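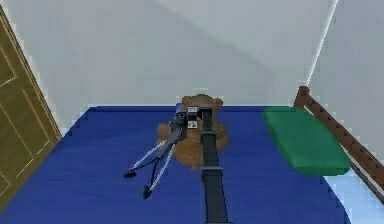 Can a score earned in simulated houses tell me how the same policy will do in a real one? Partly: it ranks the bad policies well enough, and for the good ones I wouldn't bet my lunch on it.

Last updated: February

Evening. Spent most of the day on the Mahuika results, which everybody on the Trirismont call wanted to celebrate. The claim is that 200 episodes in the rendered houses are enough to sort the policies, and that the sorting holds when you move to hardware. Out of those, 118 were successes for our best one. Fine. I wrote the number down and then went looking for what it was hiding.

First thing. A "success" on the bedroom task is the teddy bear leaving the mattress by a fixed height for long enough to satisfy the checker. It doesn't care how. I replayed a batch with the sound of my own grumbling for company, and I saw the bear go up with one fingertip pinching an ear and the other more or less passing through the fur. Counts the same as a proper grasp. A stuffed toy in the simulator is a stiff lump with a fuzzy picture on it, and the sheet under it doesn't bunch up or drag. I said this in January and got told that contact would be "revisited."

Second thing, the seeds. We ran 5, and if I drop the luckiest one the gap between our two top policies gets small enough that I wouldn't print it. Lindano's plot has no error bars. I asked for them. I got a nicer color scheme.

The rooms bother me less than they used to, I'll admit. The hallway has a shiny floor with the glow of the lights smeared across it, a leather armchair, a beaded lamp, and a door standing open, and that's a fairer test for a camera than the gray boxes we had before. But the walls meet the floor in stair steps, and I'd like to know whether the policy has learned to use those jagged edges for something. Cheap to check: blur them and rerun. Put it on the list.

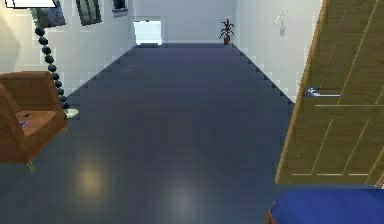
What I still want before I sign anything

Error bars, on every plot. A checker that looks at both fingers. The blurred-edge run. And the Harkosside hardware trials scored by a person who hasn't seen the simulated ranking, which so far has been 2 trials per policy, a number that can't rank anything.

Told them I'd read the next draft. Bed, it's past 11 and I have a headache.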